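Home | Kitchen | Workshop | Laundry | Tool Tests
Last updated 5/25/21

Tips for comparing hand-held grippers on cloth

Rhydian Maddocks and I tried the Trellon and the Probert on bedding and clothes over 3 afternoons. These are the notes we kept.

Start with a plain pillowcase. Thick blankets hide a weak grip.

Close the fingers on a fold or a hem. On flat cloth both tools slid off more than they held. The Probert needs a firmer squeeze, and your thumb will feel it by the end of the hour.

Wipe the finger pads with a barely damp rag between fabrics. Lint builds up fast, fleece being the worst.

Check the lenses before you record. We lost most of a session to a thumbprint.

Tighten the finger screws by hand. A power driver stripped one on the Trellon, and the spare from Zastico took until June.

Keep the cable on the outside of your wrist and leave some slack in it.

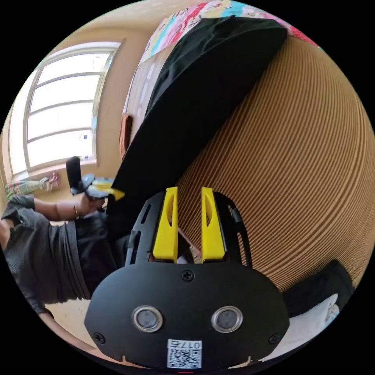 Filed under: Tool Tests, Fabric

With one tool in each hand, go slowly. Yellow fingers are easy to follow against black cloth, and that helped when we went back over the recordings. Bring the second tool in from the side so the two don't knock together.

Write down the fabric, the tool and whether it held. Nhi Hoàng uses a school notebook for hers.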